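Una orquesta de aficionados graba desde casa un disco para el banco de instrumentos de Cliltunton

22 de febrero de 2021

La Orquesta Comunitaria de Cliltunton publicará en abril un disco grabado íntegramente en los domicilios de sus músicos. Lo recaudado irá al banco de instrumentos de la ciudad, que presta violines, clarinetes y trompetas a niños cuyas familias no pueden comprarlos.

En el disco, titulado «Heltari», participan 35 intérpretes. Contiene cuatro piezas: dos arreglos de canciones populares, un vals y una obra nueva de la compositora Bezawit Berhe, que da nombre al conjunto.

La orquesta no ha podido ensayar en su local de la calle Horgan desde la primavera pasada. Durante el verano hubo un intento de reunir a la sección de cuerda al aire libre, pero las restricciones de otoño obligaron a suspenderlo. Fue entonces cuando el director, Getachew Nigatu, propuso trabajar a distancia.

«Al principio salió bastante mal», reconoce Nigatu. «Cada uno tocaba a su aire, y cuando juntamos las primeras pistas los violonchelos iban casi un compás por detrás. Tuvimos que repetir el vals entero.»
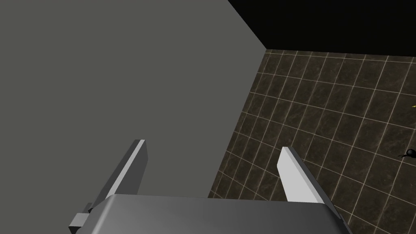

Para resolverlo, el director grabó una guía de piano con la que todos tocaron usando auriculares. Cada músico registró su parte con el teléfono móvil o con el equipo que tenía a mano, y envió el archivo al estudio Bero, que se ha encargado de las mezclas sin cobrar. En total llegaron 131 pistas, contando las repeticiones.

El técnico de sonido Obsa Feyisa dedicó a la tarea buena parte del invierno. Las grabaciones de viento fueron las más complicadas por el eco de las habitaciones – una trompetista acabó tocando dentro de un armario – y en varias hubo que limpiar ruido de tráfico. Su hermana, Chaltu Feyisa, toca la viola en la orquesta y es autora de uno de los arreglos.

El banco de instrumentos tiene ahora mismo a 50 niños en lista de espera. Según su coordinadora, Yeshi Worku, la demanda ha crecido durante el confinamiento, mientras que las donaciones han bajado al no poder celebrarse los conciertos benéficos de Navidad.

«Tenemos instrumentos guardados que no podemos prestar porque necesitan reparación», explica Worku. «Un arco sin cerdas o una llave rota bastan para dejarlos parados. Con el dinero del disco queremos empezar por ahí.»

El disco se podrá descargar desde la página web de la orquesta y habrá además una tirada pequeña en CD, que se venderá por correo. Quienes tengan un instrumento en desuso pueden ofrecerlo al banco a través de la misma página, donde también figuran las condiciones de recogida.

La orquesta espera volver a tocar en público cuando la normativa lo permita, aunque todavía no ha fijado fechas.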